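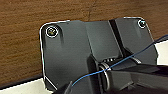

**Monday, customs coding run, second pass**

Continuing from the May notes. Goal today: finish coding the origin claims in the Wornon sample and find out why Baleo and the hand coding disagree on goods that crossed at Pillusberg.

Input is the same as last time, 679 declarations, all road freight, all inbound. No new pull. The agreement text is the consolidated version with the amended origin annex. The first pass used the text before the amendment, so anything coded as "transitional" in that pass has to be redone. I did not try to patch it and started from the raw declarations.

Procedure:

1. Load the declarations and drop nothing. Bad rows get a flag.
2. Run Baleo with the annex rules on, cumulation off.
3. Run again with cumulation on.
4. Compare both against the hand codes.
5. Read the mismatches by hand, in file order.

With cumulation off, Baleo grants preference on 375 declarations. With it on, 411. The direction is right, but the second number is lower than the hand codes say it should be, and the missing ones are nearly all Pillusberg.

First suspicion was the commodity code vintage. Checked: same vintage on both sides. Second suspicion was the date field. Pillusberg writes the date the truck was released, Wornon writes the date the declaration was lodged. Goods that arrived just before the annex took effect and were released after it get the new rules at one post and the old rules at the other. The text is clear enough that the lodging date governs, so the Pillusberg rows were being tested against the wrong annex.

Reran a handful with the lodging date typed in by hand. They moved to the expected code. Not all of them — textiles with the two-stage processing rule still fail, and that looks like a separate problem.
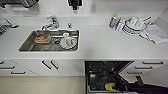
The two-stage rule in the annex has an exception in a footnote, and Baleo reads footnotes as comments. The Tessier parser keeps them attached to the line they qualify. I exported the annex through Tessier and fed the result back in. Textiles then code correctly, but the agricultural quota lines break, as Tessier splits a quota table wherever the unit changes from tons to head. Left the textile lines on the Tessier version and everything else on the original. Ugly, but documented in the config.

On quotas: the run treats the quota as open until 400 licenses are used, then applies the out-of-quota rate. The agreement does not say that. It sets a volume, and the license count comes from the administrative notice, which can be changed without reopening the agreement. For the political side of the paper this matters more than the coding error does. If the commission can tighten access through a notice, the headline tariff concession tells us little about what was given away. Put that in the discussion section, short.

Open items:

- Get the lodging date for all Pillusberg rows. It should be in the header record, which we never imported.
- Split the quota volume and license count into two fields.
- Recode "transitional" once the dates are in. Do not reuse the first pass.
- The safeguard clause has two different notice periods in the two language versions. Check which one is authentic before anybody cites it.

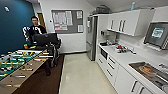

*Break room: foosball table on the left, kitchen along the right.*

4:30 p.m. Header records located in the old archive, same format as the body but with a different delimiter. Import started. Will compare against the hand codes when it finishes, textiles first. The Wornon rows should not change at all — if they do, the join is wrong.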